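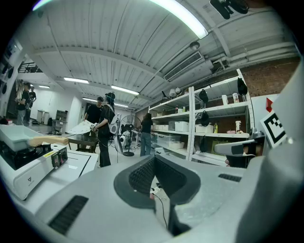

What does Disotley do?
We teach people to keep house. Our courses cover cooking on a tabletop induction cooker, wiping down and putting away, folding cloths, and setting up shelves so that things can be found again.

About Disotley

Disotley is a small school for everyday household skills. Évan Besson started it after several years of running the training kitchen at Rundutport, where new staff could follow a recipe but had never been shown how to clean up after one. The first course was six evenings long and had nine students. We now teach 300 people a year, most of them adults living on their own for the first time.

How we teach

Classes are practical. Each one starts with a short demonstration, and after that the students do the work themselves while an instructor walks between them. We use ordinary countertop equipment and low tables, the same kind of thing most people have in a rented apartment. Groups stay at eight or fewer.

The basic course is called Perrin and runs to 84 hours. It covers cooking, surfaces, laundry and storage, in that order. Skutard is the shorter follow-up course – mostly shelving, sorting and packing for a move. You can take Skutard without Perrin if you have kept your own kitchen for a year or more.

Some details

A new Perrin group begins every September. Doors open at 8:30 in the morning and the first class starts at 9. Bring closed shoes and an apron. We supply the cloths, pans and food.

The Perrin course costs $600, payable in two parts. Over 4,000 people have finished one of our courses, and former students can come back for any single class at no charge if there is a free place. Ask at the front desk or write to the office, and give the name of the course you took and the year.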